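Felura Handheld Grippers: README

Felura is a pair of hand-held grippers you can build at home, plus the recordings we make with them and the scripts that turn those recordings into something a robot arm can learn from. It started on a bench at the Plelulcombe shared workshop and has since spread into living rooms, which makes me very happy!

What's in the repository

hardware/ has the printable parts for the finger housings, handles and marker cubes
markers/ has the sheets to print and glue onto the cubes
recordings/ holds the episodes, one folder each
munell/ is the tracking and cleanup code
yap/ is the little labeling tool (it runs in a browser, no install)

Building a pair

Print everything in hardware/ twice. The left and right grippers use the same parts, so don't go looking for mirrored files. Use gray or any other dull color for the finger housings. Shiny filament gave us glare and the tracker hated it.

Glue the marker sheets on last, after the cube is screwed down, and keep air bubbles out of the corners. Each cube needs its own sheet set. If you put the same set on both, Munell will swap your hands halfway through a recording, and the replay is very funny but no good for training.

The inner pads are a soft black material cut from the template in hardware/pads. Cut them a bit large and trim to fit.

Recording

Wear the head camera, pick up both grippers and look at your work. Any low table will do. We've had great results with ordinary furniture and ordinary clutter, and I'd love to see more of it in the set.
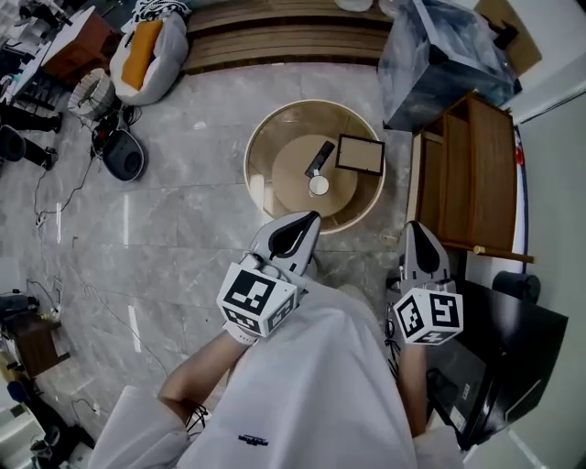

Both grippers in hand at the round glass-topped table, marker cubes below the fingers.

Hold the cubes where the camera can see them before you start the first move. A glass top is fair game, but check the preview for reflections of the cubes. Munell can usually throw those out, and when it can't you'll see the track jump. Tuck loose cables out of the way of your wrists if you can.

Keep one task per episode. Picking something up, turning it and putting it down again is plenty.

The data

Version 2 has 3840 episodes. Of those, 1190 use both hands, and the rest use one. They were recorded in 11 rooms. Each folder has the video, the gripper tracks, the finger opening over time and a plain text label from Yap.

Known problems

Tracks drop out when one cube passes behind the other. Finger opening is noisy in the January recordings, from before we redid the spring mount. Some labels say "cup" for anything you could drink from. Fixes welcome, especially for that first one!

Last updated 6 October 2023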